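14 October 2022 - dye bench

Batch 3 of the wool, madder again. Weighed skeins dry, 569 g total incl. ties. Scoured with the Gruditard soap, half the usual dose, rinse ran clear on the second go. Alum overnight in the big pot, lid on.

Rima Nasrallah thinks our tap water is why the June lot went brown. Could be. Used the Flellatton spring water this time plus a pinch of chalk. Brought up slow, held under 80 C the whole time (up to an hour and a half, lost track while on the phone). Last time it got away from me and boiled - that alone might explain the brown, so now I've changed two things at once. Stupid. Run a tap water pot next week, same heat, same everything.

Color out of the pot: brick, leaning orange. Better than June. Nakamura yarn took it evenly, the Flundari stuff is streaky near the ties again. Tie looser!! Figure eights, not knots.

Left small skein in the bath to cool down overnight, pull it in the morning and compare. Exhaust bath still looks strong, dont dump it. 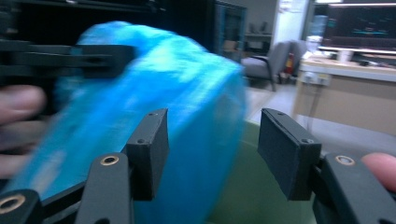 Swatches: cut four from each, one for the window test, one for soap wash, one for vinegar dip, one to keep in the book. Label with pencil, the marker bled last time. Window ones go up Monday.

Ordering - madder is down to one jar, need 1,000 g before the blanket job. Rima has a supplier, ask what she paid. Alum ok for now. Also need a thermomter that doesnt fog.

pH strips expired, readings today probably junk. Wrote 7 anyway.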